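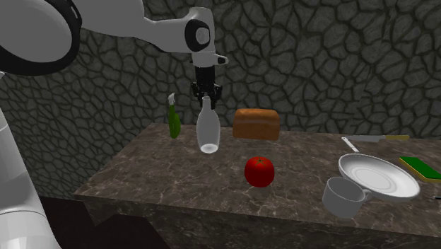 I've been steering robot arms from a desk for 2 years now, and I have a complaint about how we teach them. We go too fast, we're too good at it, and then we throw away the best parts. Take the bottle job. It's a simulated kitchen counter, and all the arm has to do is close its two fingers around the neck of a glass bottle and lift. The spray bottle is off to one side, there's bread and a tomato on the other, a plate and a cup further along, and none of it matters until you swing a wrist through it. My first try at that lift took forever. I crept down, stopped, went back up, shifted over a hair and came down again. By the end of the week I could do it half asleep, and guess which version everybody wanted to keep?

The smooth one, of course! Aliki Antoniadis, who ran our sessions at Ketard back in July, had a rule that any demonstration with a visible hesitation got tossed. We recorded more than 1,000 lifts that month and she was ruthless with them. I get it. Hesitations are ugly, and a robot that copies them will hang in the air over a tomato like it forgot why it came into the kitchen. I've watched one do that and it's painful.

But think about how you'd teach a kid to pour milk. You wouldn't pour one perfect glass 81 times in a row and walk away. You'd let them see you tip too far and catch it. The catching is what I want the arm to learn, and it's exactly what gets cut.

Stavros Kokkinos and I argued about this over a whole lunch (he does hand guiding, where you grab the real arm and push it through the motion, and he thinks remote people like me are all video game addicts). His point was that when you're holding the thing you feel a bad grip coming and you fix it before it's even a mistake, so his recordings are full of tiny corrections without him trying. Mine aren't. Through a screen I don't feel anything, I just see that the fingers are a little high on the neck and I nudge them down. Fair point, and I hate that it's a fair point.

So my pitch is pretty simple — keep the saves. If the grip starts out crooked and the person straightens it out, that goes in the pile. If they knock the cup over and just sit there swearing, sure, toss it. And let beginners record too! I went back to 71 of my own early tries that had been marked for deletion, and plenty of them were slow but perfectly good lifts with a nice recovery in the middle.

Aliki still says I'm being sentimental about my own bad driving. Maybe so, but I've asked her to leave those files alone until we've trained on them once.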